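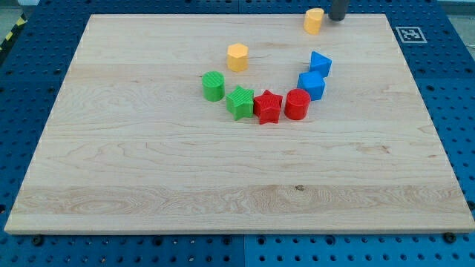
Submissions for the Mekberg Digital Week open on 27th February, and the program director expects the first proposals within the hour.

"People have drafts ready," she said. "Last year we had 3 in the inbox before I had finished checking that the form worked."

The event, now run jointly by Caltance and Dotum, takes place in May. It covers online media, small business, teaching and local radio. Organizers have room for 60 sessions, and 900 passes will be issued. Both figures are set by the building. The old exhibition hall at Tessier has one large room and a row of smaller ones upstairs, and the fire limit upstairs is strict.

She has run the program since Caltance took it over from the city. Before that she booked speakers for trade fairs, a job she describes as "mostly phone calls about trains."

Asked what she wants from this year's proposals, she said fewer panels. "A panel is easy to propose and hard to sit through. If you have five people on stage, each of them talks for eight minutes and then it's lunch." Workshops and single talks will get first pick of the rooms. Panels are still allowed, but the form now asks for a moderator's name up front.

The length of sessions has changed too. The standard slot is 70 minutes, up from 45, with the last part kept for questions. She said the shorter slot came from the trade fair model and never suited the audience in Mekberg, who like to argue.

Dotum is handling registration and the live streams. Only the large room will be streamed. "We tried streaming everything once and the sound was bad in half of it," she said. "I would like one room done properly."

Sessions are free to host. Hosts pay for their own travel, although there is a small fund for students and for people coming from outside the region – applicants tick a box on the form and add two lines about costs.

She reads every proposal herself, usually in the evening, and replies to all of them. Her advice to first-time hosts was to keep the title short. "It has to fit on the door."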